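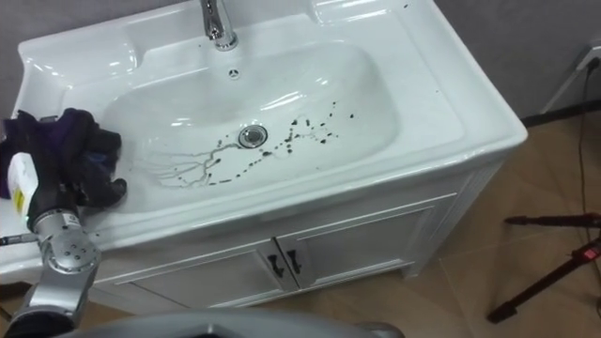
Onmont writes that a wiping planner should work from a fresh stain map on every pass, and asks whether Trerkel does so.

It does. Trerkel, the surface-cleaning planner maintained by Nevatness, discards the stain map at the end of each pass and builds a new one before the next stroke is planned. The answers below cover the questions received most often about the current release.

How does the perception module tell a stain from a reflection?
Glazed ceramic returns bright patches under ceiling lights, and dark fittings such as a drain can resemble dirt. The module compares several views of the same area. Marks that stay fixed to the surface are kept. Highlights that shift with the viewpoint are removed. Drains and overflow openings are masked from the basin model before planning begins.

Does the planner handle thin streaks and small droplets differently?
Yes. Connected streaks are covered by strokes that follow their length. Separate droplets are grouped into patches, and each patch receives overlapping strokes. The minimum size of a mark is set in the task file. The test set supplied with Trerkel contains 423 stain maps, of which 173 include branching streaks.

What happens when the arm blocks the view of the basin?
The hidden region is marked as unknown. The planner may not report an unknown region as clean, and it requests a new view after the arm has moved away. 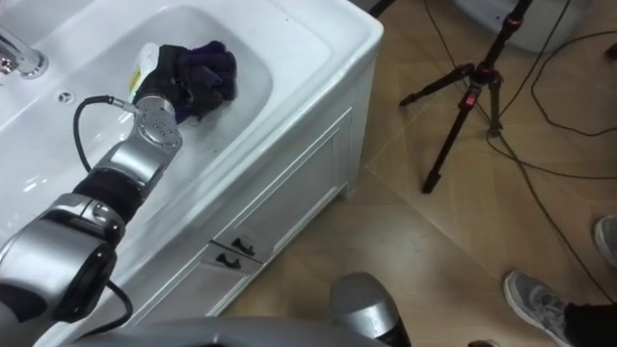
How is contact with the bowl controlled?
Motion along the surface is position controlled, and pressure into the surface is force controlled. The force limit must be entered by the operator. If the limit is exceeded, the controller stops the stroke and retreats along the local surface normal.

Can the cloth be modeled as a rigid tool?
This is not recommended. A bunched cloth changes shape on contact, and its true footprint may be smaller than planned. Trerkel therefore estimates the footprint again after each of the first 3 strokes.

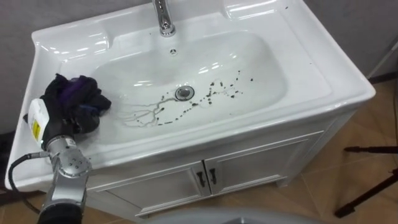

Cloth at the left side of the bowl, with stains around and to the right of the drain.

Which file formats are accepted for the basin model?
Triangle meshes and point clouds are accepted. Units must be meters. Models prepared with the Mendonça calibration tool can be loaded without conversion.

May two arms be used in one task?
The current release plans strokes for one arm only. The other arm is treated as a fixed obstacle and must be parked before the task starts.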